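The Skusdale Bypass

The letter from Trastley Council said that Mihret Negash's house did not exist.

It said so politely. It regretted any inconvenience. It explained that in the course of preparing the route for the bypass, officers had been unable to find a dwelling at 8 Appiah Lane, Skusdale, and that if she was the occupier of this dwelling she should write back within the month. It had been delivered, by hand, to 8 Appiah Lane, Skusdale.

Mihret read it standing up, then put the kettle on and read it again sitting down. She had lived in the house since her marriage and had gone on living in it after her marriage moved to Lovton with a woman from the choir. The roof leaked over the landing. The back door stuck from October to March. If it didn't exist, she wanted to know what she had been painting.

She rang the number at the top. A recorded voice thanked her for her patience, of which she had so far used none, and played her a piece of music that seemed to have been written for a lift. After twenty minutes of it a young man came on and asked for her reference.

"2134," said Mihret.

"And the address?"

She told him. There was some typing.

"I haven't got that one," he said.

"I know you haven't. That's why you wrote to me."

"We wouldn't write to an address we haven't got."

"I'm holding it."

He went away to ask somebody. When he came back he had the careful voice of a person who has been told to get off the phone. The best thing, he said, would be for her to come in with proof of the house. She asked what sort of proof. He said a bill would do, or a photograph, so long as the photograph had been signed on the back by someone who had known the house for at least two years and wasn't related to it.
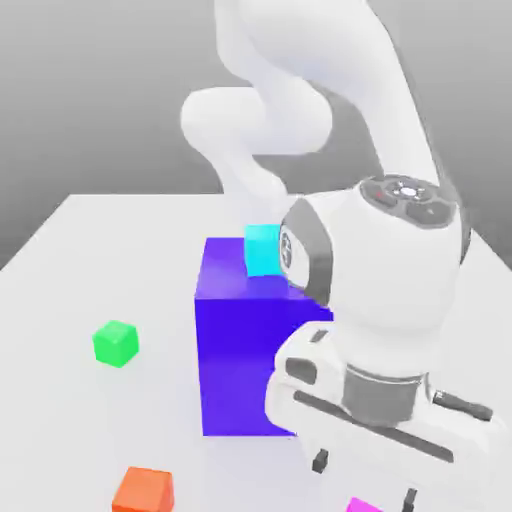
Lemlem Hailu had known the house for thirty, from the other side of the hedge, and had never thought much of it. She came round at four with her good pen.

"What am I signing?"

"That it's a true likeness."

Lemlem held the photograph at arm's length. "It makes the gutters look better than they are."

"Just sign it, Lemlem."

"I'm only saying. If they come out and look, I don't want it coming back on me." She signed, and blew on the ink, and then sat down without being asked, which was how she did most of her sitting. "Did they write to you about money?"

"They wrote to me about not being here."

"They've offered me 600 pounds for the noise."

Mihret put down the biscuits. "What noise?"

"The road. It goes through the bottom of my garden and then off that way." Lemlem waved the pen at the sink, the window, the washing line and the shed. "I thought you'd have had a fortune. I've been quite short with you about it, in my head."

They went out to look. It was a mild evening and there were small wooden pegs in the grass with orange tape on them, which Mihret had taken for something to do with the gas. They came under the hedge from Lemlem's side, crossed the lawn in a very good straight line, and stopped at the kitchen wall. When the two women walked round to the front, there they were again, setting off from beneath the bay window towards the church.

"Well," said Lemlem. "You've got to admire the surveying."

"He must have gone round it. The man. He must have stood here with his hammer and gone round a house."

"Perhaps he thought it was parked."

Mihret thought about the leak over the landing, and the back door. She thought about the council tax, which had found her every year without the least trouble. That night she got out the shoebox of bills, going back to before the decimal point had settled down, and put it by the front door with her bus pass on top.

In the morning she moved the pegs. It took her until lunch, with the mallet from the tent. She kept the line as straight as she could, out of respect, and brought it round in a gentle curve past the shed, over the lane and across the big empty field behind the council offices' sports ground, ending at the bowling green. Lemlem passed the pegs over the hedge to her and kept the tape from tangling.

Then she caught the 12.40 into Trastley with the shoebox on her knee, and told the young man at the desk that there was no hurry at all.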